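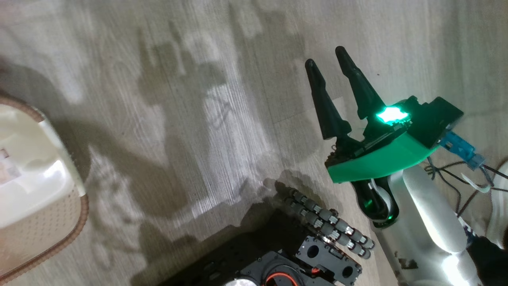 Page last changed: Friday, 4:12 pm

So I finally made it to the Flaltgate flooring mill open day, after missing it two years running (one flu, one wedding). If you've been reading this site for a while you know I'm redoing the downstairs, and you know I can't pick a floor. I went in thinking a tour would settle it. Well, it settled some of it!

The mill is out past Stasstead, on the road with all the tire places. Parking was in a gravel lot behind the loading docks and I got the last spot by the fence. They had coffee going in the lobby and a plate of those thin ginger cookies, and I'd had four before my group got called. We all got earplugs and a paper map that I lost right away.

Our guide was Mutua Chege, and he was great. He started out there stacking boards one summer and never left. He took us to the press line first, where the printed layer goes down on the core and the clear wear layer goes on top of that, and then the whole sandwich gets squeezed under heat. It's loud and it smells a little like a hot iron. The sheets come out huge, way bigger than I'd pictured, and sit in a cooling rack before anybody cuts them. I could have watched the saws all afternoon. The planks come flying down the belt and get their click edges milled on both sides, and the sawdust gets sucked up into a pipe overhead and goes off to heat the building.

After that came the print room, my favorite part. I always figured wood-look floors were just a photo of a board, and they kind of are, but somebody has to choose the boards. Peiyu Guo runs that side of things and she had 36 oak scans laid out on a long table, all from the same pattern family. They looked identical to me until she started pointing at knots. The trick is how many different planks you get before the picture repeats. Cheap stuff repeats fast, and once you spot the same knot twice in your hallway you'll never stop seeing it (ask me how I know).

She also said to take samples home and put them flat on the floor, in the actual room, and look at them morning and night. I'd been leaning mine up against the wall like paintings! The pale grayish ones change the most. Mine goes almost beige when the sun hits it and pretty cool in the shade, and I like it both ways, so that's probably my answer.

The gift shop was a folding table with offcuts for 2 dollars each. I bought six. I also got a tote bag from Akov, the underlayment people, who had a booth by the door and really wanted to talk about footstep noise. I let them, it was interesting for a while.

A few notes if you're going next March. Wear closed shoes, they will turn you away in sandals. The early tour is smaller and you can hear the guide better. Lunch is on your own, and the Tang noodle place back in Stasstead does a good beef soup. Get there before noon though, I waited forever for a table.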